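邮件列表存档 > 室内与软装 > 地面材料 > 主题浏览

主题:Re: 活动室想铺地毯,条纹的会不会显乱?
时间:晚上,八月

各位好!

潜水很久了,看到这封信终于忍不住要冒泡。地毯!我等有人问地毯等了好久,这个列表上个月全在聊瓷砖美缝,我插不上嘴,只能默默地看(美缝那一串我也全看完了,学了不少)。

先把原信引在下面,我分段回。

> 大家好,我们小区的活动室要重新弄地面,现在是水磨石,冬天冷,小朋友坐不住,
> 椅子一拖满楼都听得见。我们几个人商量下来想铺地毯,但是意见很不统一。有人说
> 素色的大气,有人说条纹的耐脏,还有人坚决反对任何地毯,说肯定会发霉长虫。

水磨石我太熟了,我小时候住的楼道就是水磨石,夏天光脚踩上去真是享受,冬天就不提了。你们想铺地毯我举双手赞成。椅子拖动的声音是一个很好的理由,比“好看”好得多,因为铺完当天所有人都能听出来。去年我们这边的阅览室换地面,我跟着从头看到尾,连撕旧胶都参与了,所以下面说的大多是亲手摸过的经验,也有一部分是听施工师傅讲的,我会分开说。

关于发霉长虫。我们这边是南方,梅雨季墙都能拧出水来,阅览室又在一楼,按理说是最危险的位置。铺之前我们做了一个很土的测试:拿一块透明塑料布平铺在地上,四边用胶带封死,压住,放着不管,过两三天再揭开。塑料布底下如果有水珠,或者地面颜色变深了,就说明地下的潮气在往上返,这种情况先别谈地毯,谈防潮。我们那次揭开来,靠外墙的一角颜色明显深一块,别的地方都好好的。于是师傅把那一角单独处理了,重新做了防潮层,又晾了好些天才继续。这个测试几乎不花钱,你们那位坚决反对的邻居也可以请来一起揭塑料布,大家看着同一块地面讨论,气氛会好很多。

虫的问题,和材料有关。羊毛的漂亮,脚感也没话说,可是活动室这种地方真用不上,虫子喜欢,打理起来又娇气。化纤的虫子没兴趣,丙纶便宜,锦纶(就是尼龙)贵一些,但是弹性好得多,踩倒了能站起来。我们当时比较了半天,最后咬牙上了锦纶,到现在门口那一段还没有塌。要是预算实在紧,我会建议把锦纶用在门口和过道,靠墙的、柜子底下的用便宜的,只要厚度能对得上就行。厚度一定要对得上!差一点点都会绊脚,有老人的地方尤其要当心。

> 条纹的我看了几个样品,拿在手里觉得挺好看,可是一想到铺满一整间就有点害怕,
> 会不会显得很乱?眼睛会不会花?我们那个房间是长条形的,窗户开在短边。

这一段我能讲一晚上。

拿在手里的样品和铺满的效果差得非常远,这一点你的害怕完全有道理。小样上的条纹又粗又清楚,铺开以后远远看过去,细的条纹会糊成一片带方向的灰,粗的条纹则会变得更响亮。所以判断的时候别光盯着手里那一小块,放到地上,人退到房间另一头,眯起眼睛看。眯眼这招是一个做布艺的朋友教的,特别灵:眯起来还能看见一条一条的,说明对比太强,铺满会闹;眯起来只剩下一层隐隐的纹理,那就放心铺。

我们当时手上的候选有两个系列,一个是 Murakami 的细条纹灰,一个是 Sundetti 的素色圈绒。素色那款单看真的高级,炭灰色,边角都裁得齐齐的,大家一开始全都投给它。后来我们把两块样品丢在门口踩了一阵子,结果很有意思:素色那块上面每一根线头、每一粒饼干渣都看得清清楚楚,浅色的灰尘尤其明显,像撒了面粉。条纹那块同样脏,但是眼睛根本找不到脏在哪里。我不是说脏了看不见就可以不打扫(吸尘该吸还得吸),可是活动室人来人往,两次打扫之间能看着体面,大家的心情会好很多。

方向也很要紧。长条形的房间,条纹顺着长边走,房间会显得更长更深,像走廊;横过来走,能把房间“撑”宽一点。你们窗户在短边,光是顺着长边进来的,条纹如果也顺着光,接缝会比较不显眼;横过来的话,傍晚斜光一照,每一道缝都会冒出来。两头各有好处,我自己会选顺着光,然后靠家具的摆放去把那种走廊感打断,比如中间横着放一排矮柜。也有人喜欢一块横一块竖地拼,像编席子,这种铺法对拼块很友好,换一块新的进去也不突兀。缺点是有点花,房间里东西本来就多的话我会劝你们再想想。

颜色上,灰色条纹是我见过最不挑东西的底子。白色的家具放上去干净,黑色的也稳得住,木头的暖一些,也不打架。小朋友的玩具五颜六色撒一地,灰底子能把它们全都收住。还有一个我特别喜欢的地方:东西掉在上面好找!素色深灰上面掉一颗黑色螺丝,趴在地上摸半天;条纹上面的东西,会把那些直线打断,眼睛顺着线一扫就扫到了。反过来,如果是和条纹差不多粗细的线状小东西,掉下去就真的隐身了,针线活的小组请自备磁铁。

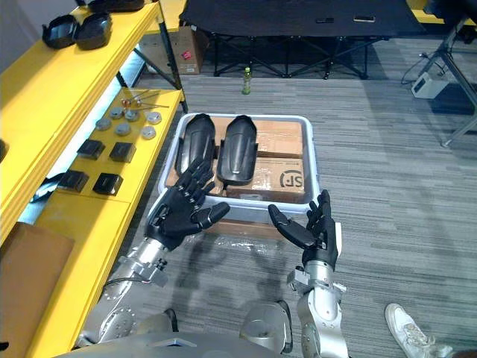

灰色条纹地毯,上面放着一只白色塑料托盘。

看地面效果的时候,别忘了看浅色和深色的东西放上去各是什么样子。只看空荡荡的地面很容易选得太淡,等家具一进场,地面就没了存在感,整间屋子轻飘飘的。也请务必早上看一次、晚上开灯再看一次。我们那款细条纹灰,白天偏蓝,晚上在暖光底下居然有一点点发紫,第一次看见的时候我吓了一跳,后来换了灯管,紫色就退下去了。早知道应该先定灯再定地毯,这个顺序我逢人就说。

> 方块的好还是整卷的好?我听人说方块的会翘边。

方块!方块!活动室请毫不犹豫地选方块。

整卷的好处是没有缝,大面积看过去很舒服,住家的卧室我会考虑。可是公共的地方总会有人打翻东西,墨汁、可乐、火锅蘸料(别问),整卷的遇上这种事,要么忍着,要么挖补,挖补的手艺稍微差一点就是一块膏药。方块的呢,掀起来,拿到水池边刷,刷不掉就换,前后一杯茶的工夫。我们阅览室一共用了153块,另外多买了15块备用,放在储物间里平放着,上面压了一块木板。备用的一定要和第一批一起买!同一个型号,隔了一批就可能有色差,我们这边隔壁单位就是第二年才补货,补进去的那几块比旁边的亮一截,像地上开了天窗。

备用的还有一个用法是我后来才想到的:门口那几块踩得最狠,可以每隔一段时间和角落里的对调,就像汽车轮胎换位,整间屋子一起慢慢变旧,看上去反而一直挺新。对调的时候记得看背面的箭头,箭头是绒的方向,方向不对颜色会不一样,站在某个角度看特别明显。我们第一次对调时忘了看,有一块从窗边看是深的,从门口看是浅的,大家还以为买到了次品,围着研究了好一会儿。

翘边的事情,我问过师傅,他的说法是翘边多半出在两个地方:一是地面不平就硬铺,二是地毯拿来就铺,没有让它先在房间里待着。所以纸箱拆开以后,方块要散开放在房间里,最好过一夜,让它适应屋子里的温度和湿气,第二天再动手。我们那次是照做的,到现在靠门的一排都服服帖帖。至于地面,水磨石一般比较平,这是你们的优势,但是要检查一下嵌的铜条有没有凸起来,凸起来的会在地毯上印出一道棱,日子一久那道棱就磨白了。

胶的问题顺便说一下。我们没有用满刷的胶,用的是贴在四角下面的那种连接贴片,把相邻的方块背面粘在一起,和地面并不粘。好处是将来想掀就掀,水磨石还是原来的水磨石,哪天大家改主意了,地面能还原。坏处是四周必须卡得紧,靠墙的最后一圈要裁得准,松了整片会一起慢慢移动。门口和有推车经过的地方,师傅还是建议刷一道可以揭的胶,我们也照办了。

裁切是我最喜欢的部分!一把好的钩刀,一把钢尺,从背面裁,慢慢来,头两刀轻一点,划出印子再用力。刀片要舍得换,钝了以后绒会被扯出来,边上毛毛的很难看。遇到管子和门框这种弯弯绕绕的地方,先用硬纸板比着剪一个样子,纸板合适了再照着裁地毯。纸板剪坏了不心疼,地毯剪坏了真的会心疼。我第一天就剪坏了两块,都是把方向弄反了,背面裁的时候左右是倒过来的,请大家在背面用粉笔写一个大大的“反”字提醒自己。

铺的起点也讲究。很多人从墙角开始,一路铺过去,铺到对面才发现墙是歪的(老房子的墙几乎都是歪的)。比较稳妥的做法是在房间中间弹两条互相垂直的线,从交叉点往四面铺,歪的部分留给靠墙的那一圈去消化。条纹地毯更要这样,线条一歪,人站在门口一眼就看出来,而且越看越歪,看到后来觉得整栋楼都是歪的。

> 还有就是底下要不要垫东西,想安静一点。

方块地毯自己背面通常已经有一层底,够厚的话可以不另外垫。我们楼下就是门卫室,声音的要求高一点,所以阅读角那一块另外垫了 Treneck 的薄毡垫,脚感软了一层,小朋友在上面打滚很开心。可是垫了以后和旁边没垫的地方有高差,接的地方做了一条斜坡压边,现在看还算顺。如果让我重来一遍,我会整间都用同样的做法,省掉那条压边,那条边吸尘器每次走到都要磕一下。椅子的声音嘛,只铺地毯就已经好了一大半,剩下的是椅子腿上的毛毡脚垫,换一套新的,立竿见影。

回声也会变小,这是我们事先完全没料到的惊喜。以前阅览室里两个人说话,听起来像有一屋子人,铺完以后大家自动把嗓门放低了,连翻书的声音都变得好听。办讲座不用话筒,坐在后排也能听见。我到现在走进去还会忍不住停一下,听听那个安静。

> 最后是清洁,我们没有专职保洁,靠大家轮流,太麻烦的肯定坚持不下去。

轮流打扫的地方,我觉得最值得花钱的是门口的除尘垫。门外一块刮泥的硬垫,门里一块吸水的软垫,人走过去至少踩上两三步,鞋底的沙子就留在垫子里了。沙子才是地毯的大敌,它钻到绒的根部,人一踩就像砂纸一样磨,地毯旧得快,多半是这么来的。我们的门里垫是从 Gosier 那家店拿的尾货,尺寸和门不太合,自己裁了一刀,用到现在。

日常就是吸尘,门口勤一点,里面松一点。吸的时候走慢些,来回各一遍,顺着绒走一遍,逆着绒走一遍,逆着的那一遍能把埋在里面的东西带出来。打翻了东西,先吸,拿干毛巾压,站上去用体重压都可以,千万不要擦!一擦就把颜色推到四面去了。压到毛巾不再变色,再用一点点清水,再压。咖啡和茶,这样做基本都能对付。口香糖用冰袋敷硬了再掰。油的比较烦,我们用过一点洗洁精兑温水,兑得非常淡,之后一定要用清水再压几遍,洗洁精残留在里面会发黏,灰尘就专门往那里跑。

深度清洗我们请人来做过一回,用机器喷水再抽走的那种。洗完窗户全开,电扇对着吹,第二天下午才让人进去。梅雨季千万别洗,挑一个连着晴的日子。今年八月我们打算再洗一次,到时候我可以把过程记下来发给大家,有兴趣的吱一声。

至于要不要脱鞋,这个我们讨论的邮件加起来超过300封(是的,三位数,我没有夸张),最后的办法是阅读角脱鞋,其他地方随意,门口放一只鞋架。我建议你们早一点谈这件事,谈妥了再定地毯的绒高,脱鞋的地方可以长一点、软一点,穿鞋的地方短一点、密一点。

还有几句零碎的:

买之前问清楚防火等级,公共场所是有要求的,让卖家给检测报告,拿到手里看过再付钱。

新地毯有味道是正常的,通风几天会淡下去。味道刺鼻到流眼泪就不正常,直接退。

家具很重的话,腿底下垫一块硬托,把重量摊开,不然搬走以后地上一个一个坑。坑也有办法救,放一块冰,等它化了,把水吸干,用手指把绒挑起来,我试过,能回来七八成。

插座和地插的位置要在铺之前量好画在图上,我们就漏了一个,后来是凭记忆掀了好几块才找到的,找到的时候全场鼓掌。

样品真的可以多要几块,商家一般都肯给,放在活动室里让大家踩,旁边放一张纸写意见。纸上写什么的都有,有人写“像医院”,有人写“我家猫会喜欢”,看着很开心,而且踩过的样品比嘴上的争论管用多了。

最后回到题目,条纹会不会显乱:细的、对比弱的、顺着光铺的,我觉得不会,而且会越看越喜欢。你们要是定了,请一定拍几张铺好的样子发到列表里来!需要裁切的时候如果缺人手,离得不远的话我真的可以带着钩刀过去,我是认真的,那把刀好久没用了。

祝顺利,等你们的好消息!

阅览室那边的地毯爱好者

----
您收到此邮件是因为您订阅了“地面材料”讨论组。希望每月收到一次精选摘要,可在订阅设置中勾选“摘要模式”;不想再收信,请发送空白邮件至退订地址。

同组近期主题
美缝剂发黄还有救吗
Re: Re: 踢脚线先装还是后装
老木地板踩上去吱呀响,从哪里查起
门口除尘垫的尺寸怎么量
阳台铺什么不烫脚
求推荐静音的椅子脚垫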